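4.2 Polling-place moves and turnout in Nundine

Nundine council moved 7 of its polling places in the 30 days before the vote, mostly for reasons that sounded sensible at the time. Notices went out by post to roughly 2000 households. Mathur, who has spent longer with the returned envelopes than is healthy, finds that many were addressed to the hall the voter was being told to avoid.

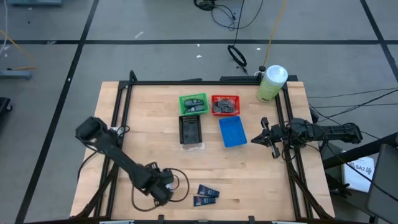 Figure 6. Tabletop with two arms and taped floor.

Turnout fell in the moved precincts, though by less than either party claimed in its press releases. The drop was steepest in Whitlock, where the new site lay beyond the bypass and the bus did not. Queues were a separate matter. Council guidance asks for floor markings that lead voters from the door to the desk, and leaves the layout to local taste. Black tape lines like those on the grey floor in Figure 6, with one running off on a diagonal, are easy enough to see; whether a voter would know which one to stand behind is left open by the guidance. In Walia the presiding officer settled the question by pointing.

We treat late moves and poor signage as distinct costs, following Omar, and estimate them separately in the next section. Voters, who met both on the same morning, may have been less careful about the distinction.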